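Paper cups at the share table – keep them or go to mugs?
Forum: Shared Spaces and Small Offices > Kitchens and Tea Points

isdale_upstairs
Hello all, first proper post after a long time reading. We have the upstairs room at Isdale, with one big white oval table that does for everything: meetings, lunch, the odd birthday cake. When we moved in I bought a carton of paper cups as a stopgap, the white ones with the little green leaves on them, and that was November. We're still on paper cups. I've just put in the order for another carton and felt a bit guilty doing it.

My trouble is that they wander. People have a drink, put the cup down wherever they happen to be sitting, and by 4 in the afternoon the table has its own little population. They're so light that they go over if you so much as lean on the table, and then they roll about until someone takes pity on them. I do love that table when it's clear, with the plant up the far end (it's done so well there, big broad leaves on it now!), and I'd like to see more of it.

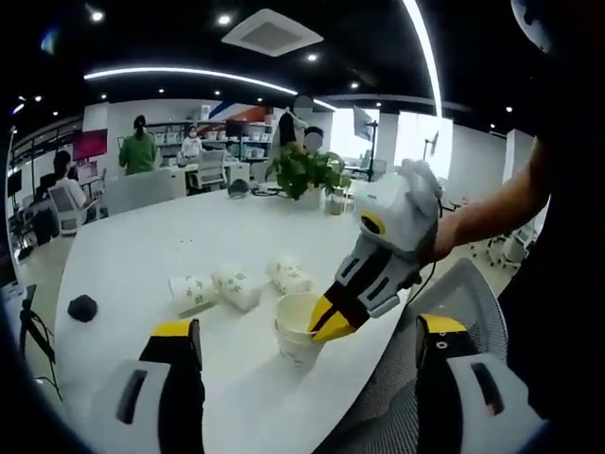 Our table with the leafy cups, three over and one still standing.

Do I give in and buy mugs, or is there some trick to living with paper? There are 16 of us on a full day and no dishwasher, just a sink and a drying rack that holds hardly anything.

kettle_and_co
Mugs, mugs, mugs. We had the same carry-on at our place and I asked everyone to bring one from home. It cost nothing, the colours are dreadful together and I'm fond of every one of them. You wash your own and hang it on your own hook.

Duda
I'll disagree with kettle, kindly. Sixteen people and one small sink is a queue, and I've stood in that queue. What you get is mugs soaking overnight with a teaspoon in them. If you're going to stay with paper, stack them as you finish. Ours go in a tall tube by the door, used ones mouth down, and the tube gets emptied at home time. I really think a lot of your mess is that there's nowhere obvious for a used cup to go.

Pretty cups by the way, much nicer than our plain ones.

lurach_lil
Could I put in a word for the table too? My mum had a white one and cups left rings on it that took more than 37 goes with bicarb to shift (she kept a tally, she was that cross). A cork mat in the middle would do you a world of good. It stops things sliding as well, and anybody with a drink tends to drift towards it.

kettle_and_co
Duda, the soaking teaspoon is a fair cop. We have two of those in the sink as I type. I still say it's better than a bin bag full of cups every night, and a lot of paper ones have a lining, so they can't always go in with the paper recycling. Worth checking with your council before you count on it.

Duda
True enough, and ours won't take them. I'm not saying paper is lovely, I'm saying it's manageable if you've got the tube.

Bronisława Krawczyk
We did half and half. Mugs for the people who are in every day, paper for visitors only, kept in the cupboard so you have to go and ask for one. The carton lasts ages now. Also, write names on them! A cup with a name on it gets used two or three times over.

isdale_upstairs
Oh, you're all very good. I like half and half, and I'm going to try Duda's tube and the cork mat as well, seeing there's a hardware shop on my way in. I might put hooks up under the shelf if I can talk someone into lending me a drill. Kettle, how far apart are yours? I've got some chunky mugs at home and I don't want them knocking together.

kettle_and_co
A hand's width, and a bit more for the chunky ones. Check the depth of the shelf first, mine stick out and catch my sleeve.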